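8/21/25
Gripper comparison, simulated liquid handling cell

Chair: Bouchra Mahrous. Present: Darnska integration team, two from Mansour. Apologies from the Kakberg site.

**1. Notes from May**

Accepted with one change. Item 4 should read "pad width" and not "pad length."

**2. Gripper runs in simulation**

Both grippers were run on the same arm model and the same deck layout. Each did 200 plate moves and 200 tip rack moves.

- Drosach gripper: 186 clean plate moves out of 200. Most of the misses were at the nest outside the deck, where the wrist has to turn over the tip racks.
- Mansour gripper: fewer misses on plates, slower on every move. Mansour said the closing speed in the model is set low and can be raised.

Tip rack results were close enough that nobody wanted to choose on those alone.
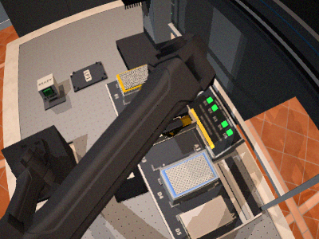 Bouchra asked whether the wrist housing clears the racks by the same margin in both models. It does not. The Drosach mount sits lower, and the path planner has been lifting the arm to make up for it, which adds time. Agreed to rerun with the same approach height for both — otherwise the cycle times can't be compared.

**3. Controller**

The older controller drops position updates when the step rate goes over 300. The new one ran at 1000 without a dropped update. Kakberg sent a written note asking to keep the older one until their spare parts are used up. Left open.

**4. Camera position**

Short discussion. The arm link hides the middle of the deck from the current angle during reaches to the back of the table. A second view from the other side will be added before the rerun. No change to the lighting in the model for now.

**5. Actions**

- Darnska: rerun both grippers at matched approach height, 200 moves each.
- Mansour: send the corrected closing speed.
- Bouchra: reply to Kakberg about the controller.
- Darnska: add the second camera view and save the layout under a new name.

Next meeting when the rerun is finished.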